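4. What the students told us about their placements

I'll start with the interviews, as they changed how I read everything else in this study. Morfudd Hopkin and I had gone in thinking the survey would carry the paper. We had 907 usable responses from high school juniors and seniors in the Boterstead career pathways, and a pretty long list of questions about pay, hours, travel and supervision. Then we sat down with 33 of those same students, one at a time, and kept hearing about stuff we hadn't asked about on the form (bus transfers, mostly, and who signs the time sheet).

4.1 Finding a placement

Most of the students we talked to did not pick their placement. A teacher told them about it, or an older cousin had worked there, or it was simply the last one left on the list when they got around to signing up. One senior in the health pathway told me she ranked a dental office first and ended up at Trikeo, in the shipping department, and that she liked it fine. I asked what she did there and she talked for ten minutes straight about return labels! Her survey, by the way, had her down as "not matched to pathway," and our first model treated that as a bad outcome. I'm less sure now.

The engineering and design pathway worked a bit differently. Students there spent the fall on short in-school units before they went anywhere, and their teachers used those weeks to decide who was ready for which site.
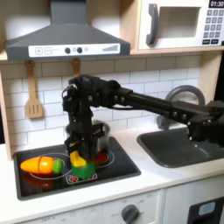 Figure 3. Robot arm with its gripper lowered over green and yellow toy pieces on a toy kitchen cooktop.

Students from that pathway were more likely to say they knew what to expect on the first day. That came through in the survey and again in the interviews, so I feel okay leaning on it. They could name the person they would report to, they knew what shoes to wear, and several had already emailed the supervisor. Small things, sure. But when I asked students in the other pathways about their first day, I heard a lot of "I waited in the lobby."

4.2 Supervisors

We also talked with supervisors at 4 employers, which is a small group and I don't want to oversell it. Two of them, at Zarkier and at Simões, had taken students for several years and had a routine going: a tour, a named buddy, a check-in every Friday. The other two were new to the program and were pretty open about making it up as they went along.

What surprised me was how little the supervisors knew about the class side. The pathway handbook says the job and the coursework should connect, and teachers had sent home a sheet listing the skills each student was working on. None of the supervisors we interviewed remembered getting that sheet. Jaime Pinheiro, who coordinated placements for the district during our study, went back through his own mail and found that the sheets had gone to a general office address at three of the sites. He has changed that for the coming year, and we hope to see whether it makes any difference.

I should say something about pay here too. All of the summer placements were paid and the school-year ones mostly weren't, and students noticed. A few of them quit a school-year placement to keep a weekend job, and I can't blame them. In the survey these students show up as "withdrew," right next to students who stopped coming for reasons we never learned. If I were doing it over, I would split that category before sending out a single form.

4.3 Hours

The district asks for a set number of hours and students log them by hand. We entered 1606 time sheets, which took Morfudd and me most of September and a lot of coffee. Plenty of them were filled out in one sitting, same pen, same neat eight-to-noon every day. I don't think that means the students weren't there (supervisors backed up the attendance in nearly every case we checked), but it does mean I wouldn't use the logs to say anything fine-grained about who worked longer. So we only used them as a yes or no: did the student finish the required hours or not?

Read that way, the logs line up well with what students told us. The ones who finished tended to talk about a particular person at the site. The ones who didn't tended to talk about getting there. Two students at the same site, doing the same job, gave me completely different accounts of how hard it was, and the only thing I could find that separated them was that one had a ride.
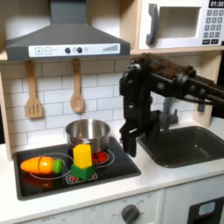 4.4 Limits of the interview data

We interviewed students who said yes to being interviewed, and those are probably the ones who had something they wanted to tell us, good or bad. Students who moved away during the year are missing completely. I also did most of the interviews myself, and I used to teach in one of these pathways, so a few of the students knew me from the hallway. Morfudd coded the transcripts without names on them to help with that, and where she and I disagreed we went with her reading.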